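Huaranga Makers Board > Out and About > Open day at the Sotance lab, who went?

porchlight_dan
Posts: 500
Location: Prindwood

So did anybody else make it out to the Sotance open day in May? I had been meaning to go for ages and my wife finally put it on the refrigerator calendar in pen, so that settled it. I drove over from Prindwood with my sister-in-law and her two boys in the back seat arguing about whether a dishwasher counts as a robot. (I said no. I have since been told I was wrong, at length.)

I'll start with the good stuff, and there was plenty. The doors opened at 10 in the morning and somebody had put out coffee and those little almond cookies. The lady who showed our group around was Socorro Arboleda, and I want to say right here that she was wonderful. She let the younger boy ask the same question four different ways and answered it kindly every time. Our group was 25 people, which was too many for the space, but she kept us moving and kept her voice up.

The main demonstration was the tidying table. They put odds and ends out on a wooden table, pens and toy tools and such, and there is a tray, and the arms work at picking things up. Now that sounds like nothing when I type it out! I stood there with my mouth open anyway. I worked in a mail room for a good part of my life and I know exactly how annoying it is to pick a pencil up off a flat surface.

Did anyone stay for the afternoon session? We had to leave at 2 to get the boys to swimming.

gearhead_lu
Posts: 3000

I went, and I'm going to be the grouch here, sorry Dan. I thought it was slow. I timed one pickup at 7 seconds from when the arm began moving to when the pen came off the table, and my grandson could have cleared the whole table and asked for a snack in that time. I didn't drive all that way to watch a pen.

I'll give you the cookies. And Ms. Arboleda was very good, no argument there.

Mostly I was hoping to see something closer to what we had at Medholm before I retired. We had arms on the packing line that you could barely follow with your eyes. Next to that, this felt like watching somebody thread a needle with oven mitts on.

tansy_and_co
Posts: 25

Lu, I think you may be comparing two different animals, and I say that with affection because I know you love this stuff. Your Medholm arms did the same motion all day long, on the same box, in the same spot, didn't they? At the open day the things on the table were moved between tries. The older gentleman beside me asked if he could turn one of the pencils around himself, and they let him do it, and the arm had another go. It missed, too! It came down next to the pencil and closed on air, and then it went up and tried again. I liked seeing that more than I would have liked seeing it go perfectly.

My one real complaint is the signs. I went around the block twice looking for the right door, and the parking lot said permit only, and I sat there dithering until another car pulled in and I just followed them.

gearhead_lu

Same motion, same box, yes. Fair enough. But then I wish they had said so at the beginning. I was standing at the back of a big group and I didn't catch half the talk, so all I had to go on was the speed.

And yes, the parking. I paid for the garage in the end.

bluejar_mel
Posts: 7

Hello all, new here and a bit shy about posting, but I was in the morning group as well and I think I was standing right behind Dan's nephews (the dishwasher debate was still going, for the record, and I'm with the boys).

What I liked best was when Ms. Arboleda explained why the tables have more than one camera. There are little ones down by the grippers and others fixed off to the side, and she said each kind sees something the others can't. I teach third grade, so I went home and had my class look at the same pencil cup from the floor and from on top of a chair and draw it both ways. We lost an entire afternoon to it and I don't regret a minute.

She was nice enough to send me a few pictures when I wrote to say thank you, and she said it was fine to share them here. Two are from the cameras at the grippers and two are from the ones at the side.
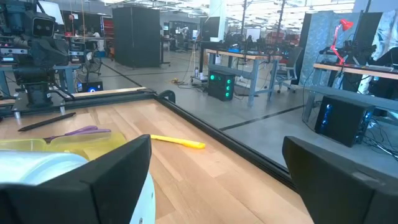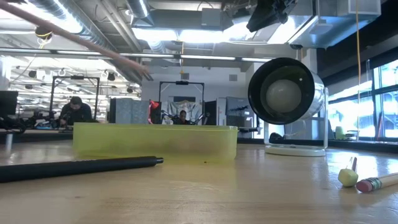
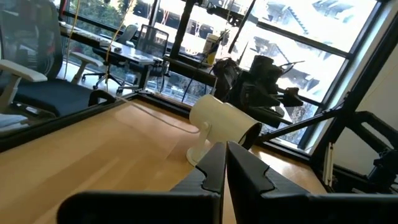
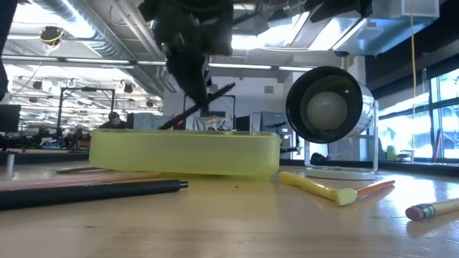
Anyway, I asked her whether a school group could come sometime, and she said to write again once the summer is over and they have their calendar sorted out. My principal has already said yes to the bus, so now I only have to find enough parents willing to ride on it. If anybody on this board has taken kids through a place like that, I would be so grateful for advice. I worry about the wires on the floor, and I worry about the one child who will absolutely try to shake hands with it.

porchlight_dan

Mel, welcome! The boys are going to be unbearable when I tell them a real teacher took their side. Thank you for sharing those.

On the school trip, I would ask for smaller groups if they'll do it. Ours worked only because we grown-ups let the kids come up front, and Lu here got stuck in the back as a result, so there's a cost. Maybe half the class goes in while the other half eats lunch? Our church did something like that at the fire station and it went pretty smoothly, apart from one lost shoe.

tansy_and_co

Second the smaller groups. And get somebody to tell you which door! I mean it.

Mel, I wouldn't fret too much over the handshake child. When I was there they stopped the arm before the gentleman reached in to turn his pencil, and a young man stood by with his hand at the stop button the whole time. Ask them about it in your letter, and they can tell you how they'd handle it with little ones.

gearhead_lu

I took scouts through Medholm twice. Put tape on the floor and tell them the tape is the edge of a swimming pool. Works on eight-year-olds and it worked on our sales department.

I still say it was slow. But I read Tansy's post over again with my coffee this morning and I suppose I would go back, provided I can get a spot near the front. Does anybody know if they're doing another one this fall? If they are, I have room in the car for two, leaving from the Huaranga side, and I'm happy to pay for the garage again.

bluejar_mel

The swimming pool tape is going straight into my lesson plan, thank you Lu! I don't know about the fall but I'll ask when I write, and I'll post whatever I hear back. If there's a seat left in that car, I would love one of them.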